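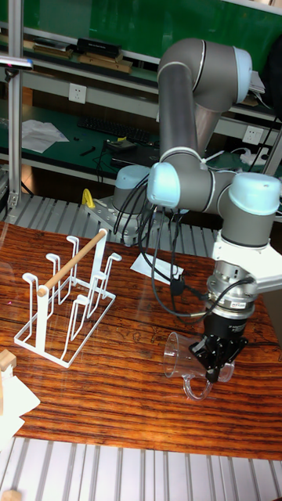 4. Collecting Demonstrations for the Mug-Hanging Task

This section takes you through recording a full set of demonstrations for the mug task, which is the one we recommend starting with if you're new to the Zurkudo training method. It's forgiving on the arm and quite hard on the policy, and that's a nice combination when you want to learn where a method breaks down. Please read it through once before you touch anything (we know, we know).

Before you begin: finish the force sensor zeroing in Section 3 with the gripper open and nothing in it.

1. Set the rack on the opposite side of the table from the arm's base, with the hooks empty. Leave enough space beside it for the gripper to come in from the side.

2. Lay one mug on its side on the tabletop. Vary which way the mouth points from one episode to the next, and do try to be a little careless about it. Abhishek Thakur found that tidy operators make for timid policies.

3. Start the recorder and wait for the steady tone.

4. Guide the gripper down to the rim and close it slowly. Stop closing once the grip force reads 60 on the force panel.

CAUTION: Glass mugs don't give before they crack. Wear eye protection, and keep your free hand off the table while the fingers are closing.

5. Lift the mug, turn it until the handle faces the hook you've chosen, and ease it on. If you miss, go ahead and try again within the same episode. Those recoveries are some of the most useful data you'll collect!

6. Open the gripper, back away, and stop the recorder.

Note: Clear mugs confuse the depth channel, so switch it off for them under Inputs. Nisha Chaturvedi's comparison in Appendix B shows the effect at 100 and 500 episodes.

7. After every 60 episodes, take a break and zero the force sensor again. Drift creeps in quietly over a long afternoon.

When you reach 500 episodes, go on to Section 5 for training. The full benchmark uses 2,000, but you'll want to see a first result well before then.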